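Zellix Motion Studio
Software für Aufnahme, Segmentierung und Bahnplanung bei Greifaufgaben mit weichen Objekten

Produktübersicht | Funktionen | Technische Daten | Lizenzen | Support

Zellix Motion Studio verarbeitet Vorführungen, die mit einem handgeführten Greifer aufgenommen wurden, zu Trainings- und Steuerdaten für Roboterarme mit Parallelgreifer. Die Software deckt den Weg von der Rohaufnahme bis zur ausführbaren Bahn ab: Import, Zeitabgleich, Posenschätzung, Segmentierung, Prüfung, Export und Wiedergabe. Sie läuft auf einem normalen Arbeitsplatzrechner und benötigt keine Verbindung zu einem externen Dienst.

Entwickelt wird das Paket von der Firma Jostuleck. Die aktuelle Ausgabe trägt die Versionsnummer 7 und wurde am 2019-04-04 freigegeben.

Einsatzbereich

Das Programm ist für Aufgaben ausgelegt, bei denen Form und Lage des Objekts vor dem Griff nicht feststehen. Dazu gehören Kleidung, Decken, Bezüge, Taschen und andere Textilien. Starre Teile lassen sich ebenfalls bearbeiten. Wer ausschließlich bekannte Werkstücke aus einer festen Vorrichtung entnimmt, kommt mit einem klassischen Teach-in meist schneller zum Ziel.

Aufnahmen aus Wohnräumen stellen andere Anforderungen als solche aus der Fertigungszelle. Der Hintergrund ist gemustert, Stoffe liegen übereinander, das Licht wechselt. Wiederkehrende Muster wie Karos oder Kacheln führen bei einfachen Verfahren zu falschen Zuordnungen zwischen zwei Einzelbildern, da ein Feld dem nächsten gleicht. Motion Studio bewertet solche Flächen gesondert und zieht Merkmale aus unregelmäßigen Bereichen vor, soweit welche im Bild sind.

Import und Zeitabgleich

Eingelesen werden Videodateien mit zugehöriger Spur der Inertialsensorik. Liegt keine Sensorspur vor, kann die Pose allein aus dem Video geschätzt werden; die Genauigkeit ist dann geringer, und die Software kennzeichnet die Sitzung entsprechend. Der Zeitversatz zwischen Video und Sensorik wird beim Import bestimmt und in der Sitzungsdatei abgelegt. Er kann von Hand nachgestellt werden.

Mehrere Aufnahmen lassen sich als Stapel einlesen. Der Stapelimport legt für jede Datei eine eigene Sitzung an und schreibt ein Protokoll. Bricht der Import einer Datei ab, werden die übrigen trotzdem verarbeitet.

Posenschätzung

Die Bahn der Kamera wird über die gesamte Sitzung berechnet und in einem gemeinsamen Koordinatensystem gespeichert. Aus der hinterlegten Greifergeometrie ergibt sich daraus die Bahn des Greifpunkts zwischen den Fingern. Für die Geometrie stehen Vorlagen bereit, eigene Greifer werden über eine Parameterdatei beschrieben. Erforderlich sind der Abstand zwischen Kamera und Greifpunkt, die Neigung der Kamera und der maximale Öffnungsweg.

Der Öffnungsweg wird pro Einzelbild aus der Stellung der Finger abgelesen. Farbig abgesetzte Fingerauflagen erleichtern das. In den Einstellungen wird dafür ein Farbbereich festgelegt, der im übrigen Bild möglichst wenig vorkommt. Blau hat sich bei vielen Textilaufnahmen bewährt, versagt aber bei blauer Bettwäsche oder Jeansstoff. Für diesen Fall gibt es eine Erkennung über die Kontur des Gestänges, die etwas mehr Rechenzeit braucht.

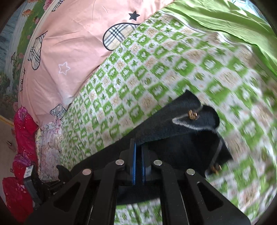
Dunkle Stoffe mit rauer Oberfläche sind für die Erkennung des Kontaktzeitpunkts der schwierigste Fall. Schwarzes Fleece zeigt wenig Zeichnung, und ein ebenfalls schwarzer Greifer hebt sich davon kaum ab. Die Software stützt sich deshalb auf den Verlauf der Fingerstellung und auf Kanten in der Nähe des Greifpunkts. Eine helle Paspel, ein Beschlag oder eine Faltenkante mit Glanzlicht reicht häufig aus, um die Bewegung des Stoffs gegenüber der Unterlage zu verfolgen.

Unscharfe Bilder werden dabei nicht verworfen. Bei schnellen Schwenks ist oft nur ein Teil des Bildes verwischt, und der Rest bleibt verwertbar. Motion Studio berechnet die Schärfe in Kacheln und gewichtet jede Kachel einzeln. In der Zeitleiste erscheint der Wert als graue Kurve unter dem Video.

Segmentierung

Eine Sitzung wird in Abschnitte zerlegt: Annäherung, Kontakt, Griff, Transport, Ablage. Die Grenzen setzt die Software anhand von Geschwindigkeit, Öffnungsweg und Stoffbewegung. Jede Grenze kann in der Zeitleiste verschoben werden. Verschobene Grenzen bleiben bei einer Neuberechnung erhalten, sofern die Option "Manuelle Marken sperren" aktiv ist. Ab Werk ist sie eingeschaltet.

Für Abschnitte mit mehreren Griffversuchen gibt es die Marke "Wiederholung". Sie wird von Hand vergeben. Eine automatische Erkennung von Fehlgriffen ist in der Basisversion nicht enthalten und gehört zum Zusatzmodul Hanuria.

Bahnplanung

Aus den segmentierten Vorführungen erzeugt der Planer eine Bahn für den Zielroboter. Er prüft Gelenkgrenzen, Eigenkollisionen und die Erreichbarkeit des Greifpunkts. Weicht die menschliche Bahn von dem ab, was der Arm leisten kann, wird sie zeitlich gestreckt oder in der Orientierung angepasst. Die Abweichung wird für jeden Punkt ausgewiesen. Ob sie zulässig ist, entscheidet der Anwender über einen Schwellwert.

Weiche Objekte behandelt der Planer als nachgiebige Bereiche. Ein Eintauchen der Finger in diese Bereiche gilt nicht als Kollision, solange die eingestellte Tiefe eingehalten wird. Matratzen, Kissen und zusammengeschobene Decken lassen sich so als Untergrund verwenden. Bettgestelle, Wände und andere harte Flächen müssen als starre Körper angelegt werden; eine automatische Unterscheidung findet nicht statt.

Zusatzmodul Hanuria

Hanuria ergänzt die Erkennung von Fehlgriffen, Mehrfachlagen und Abrutschen. Das Modul vergleicht die Bewegung des Stoffs mit der des Greifers und meldet Abschnitte, in denen beide auseinanderlaufen. Es wurde mit 1,603 Sitzungen abgestimmt. Die Meldungen erscheinen als Vorschläge in der Zeitleiste und müssen bestätigt werden, bevor sie in den Export eingehen.

Bei Kleidungsstücken mit Trägern oder Bändern kommt es noch zu Fehlmeldungen, wenn das Band stehen bleibt und sich der übrige Stoff bewegt. Der Schwellwert "Relativweg" sollte in diesen Fällen höher gesetzt werden.

Schnittstelle zu Hassanpour-Steuerungen

Für Steuerungen der Reihe Hassanpour liegt ein eigener Treiber bei. Er überträgt Bahn und Öffnungsweg gemeinsam und liest den Istzustand mit 100 Hz zurück. Andere Steuerungen werden über die offene Exportdatei angebunden. Die Dateibeschreibung ist Teil der Dokumentation und darf für eigene Konverter verwendet werden.

Seit der Ausgabe vom März werden Verbindungsabbrüche gesondert protokolliert. Der Arm bleibt dann in Position, bis die Freigabe neu erteilt ist. Sicherheitsfunktionen der Steuerung werden durch die Software weder ersetzt noch verändert.

Technische Daten

Betriebssystem: Linux, 64 Bit
Arbeitsspeicher: mindestens 16 GB
Grafikkarte: erforderlich für Posenschätzung und Hanuria
Eingabe: Video mit oder ohne Inertialspur, Greiferparameter als Textdatei
Ausgabe: Bahndatei, Segmentliste, Prüfprotokoll
Rücklesen des Istzustands: 100 Hz (Hassanpour-Treiber)
Bediensprachen: Deutsch, Englisch
Skripte: Python-Schnittstelle für Import, Segmentierung und Export

Lizenzen

Eine Einzelplatzlizenz umfasst 3 Aktivierungen. Netzwerklizenzen werden nach gleichzeitig geöffneten Arbeitsplätzen berechnet. Hanuria wird getrennt lizenziert und setzt eine gültige Basislizenz voraus. Hochschulen erhalten auf Anfrage eine Lizenz ohne Hassanpour-Treiber.

Sitzungsdateien früherer Ausgaben können geöffnet werden. Nach dem Speichern sind sie mit älteren Ausgaben nicht mehr lesbar, eine Sicherungskopie wird im selben Verzeichnis angelegt.

Bekannte Einschränkungen

Spiegelnde oder durchsichtige Verpackungen werden nicht zuverlässig verfolgt. Bei zwei gleichzeitig geführten Greifern muss jede Seite als eigene Sitzung importiert und anschließend über die Funktion "Sitzungen koppeln" verbunden werden. Der Export gekoppelter Sitzungen ist nur über die Python-Schnittstelle möglich.

Support und Testversion

Die Testversion enthält alle Funktionen der Basisversion, der Export ist auf eine Bahn je Sitzung begrenzt. Anfragen zu Lizenzen und Greiferparametern bearbeitet Silvana Miranda. Bitte bei Fehlermeldungen das Prüfprotokoll und die Parameterdatei des Greifers mitsenden, das Video nur nach Rücksprache.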